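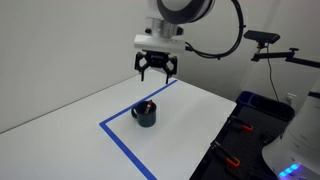
About us

Niltetcombe is a small research company working on robot manipulation. We study how a robot arm learns to handle ordinary objects from demonstrations given by a person, and how few of those demonstrations it can get by with. We publish our methods, license some of the software and do contract work for manufacturers and labs that have a handling task they haven't been able to automate.

We started as two people sharing a bench at the back of a machine shop. There are now 11 of us. Most of the staff have a background in mechanical engineering or computer science, and everyone takes a turn operating the arms, including the people who do the bookkeeping.

What we work on

Our main line of research is a training method we call Mandagi. A robot policy is usually trained on a large set of recorded demonstrations, all collected up front. The operator guesses which starting positions will matter, records them, and finds out after training which ones were missed. Mandagi splits the job into short rounds. We record a small batch, train on it, and have the policy estimate where in the work area it is least sure of itself. The next batch is recorded only in those places.

The estimate comes from training several copies of the policy on the same data and measuring how much their predicted motions disagree. Where the copies agree, we leave things alone. Where they spread apart, the software marks the spot on a map of the table and the operator sets the object down there for the next demonstration. It's a fairly old idea in machine learning. Our contribution is in making it cheap enough to run over a lunch break, and in deciding when to stop.

Our test tasks are deliberately simple. The one we use most is taking a marker out of a mug, which we like for its small margins. The fingers have to come down over the marker without catching the rim, close on something narrow and lift it clear without dragging the mug along. A mug handle turned the wrong way is enough to upset a policy that has only seen it turned the other way. We mark out work areas with coloured tape on the tabletop, and starting positions are kept inside the tape so that results from different months can be compared.

Results so far

On the marker task, our earlier approach used 200 demonstrations spread evenly over the work area. Mandagi reached the same success rate with 34, collected in rounds. We count a trial as a success only if the marker is lifted clear and the mug is still upright at the end.

The method does less well on tasks with several stages. When an error early in the motion causes a failure later on, the disagreement shows up in the wrong part of the map and the operator is sent to collect demonstrations that don't help. We've tried weighting the estimate by stage, with mixed results, and that work is still going. It also gives us no benefit on very easy tasks, where an even spread of demonstrations was already good enough.

Shiny and transparent objects remain a weak point. The cameras have trouble with them, and more data has not fixed it. We tell clients this at the first meeting.

How we test

The person who records the demonstrations doesn't score the trials. Starting positions for testing are drawn by the software before training begins and are kept from the operator. Every trial is recorded, including the ones stopped early, and a stopped trial is scored as a failure. If a camera is bumped during a run, we discard the whole run and recalibrate before starting over.

We also repeat each full experiment from scratch with a second operator. People demonstrate differently. Some come straight down on an object and some swing in from the side, and a method that only works with one person's habits isn't much use to anybody else.

Software and equipment

Our recording and scoring tools are released under the name Hekent. It handles the timing between cameras and arm, stores the trials and draws the disagreement maps. It is free for teaching and non-commercial research. Commercial users pay a yearly licence fee, and that fee covers part of our publishing costs.

Brackets, finger tips and flange plates are made for us by Clovamach, the machine shop where we began. We still rent space in their building. Drawings for the parts we've designed ourselves are available on request at no charge.

Working with us

Contract projects usually begin with a feasibility study lasting 10 working days. You send us the parts or objects, we set up a version of the task on our tables, and you get a written report with the trial recordings. If we don't think the task suits our methods, the report will say so and you'll be billed for the study only.

We take graduate students for work terms beginning in January and in May. Applicants should be comfortable with Python and willing to spend a good part of the term at the bench. School groups are welcome in the afternoons by arrangement. The lab is on the ground floor, with level access from the parking lot, and closed shoes are required past the front office.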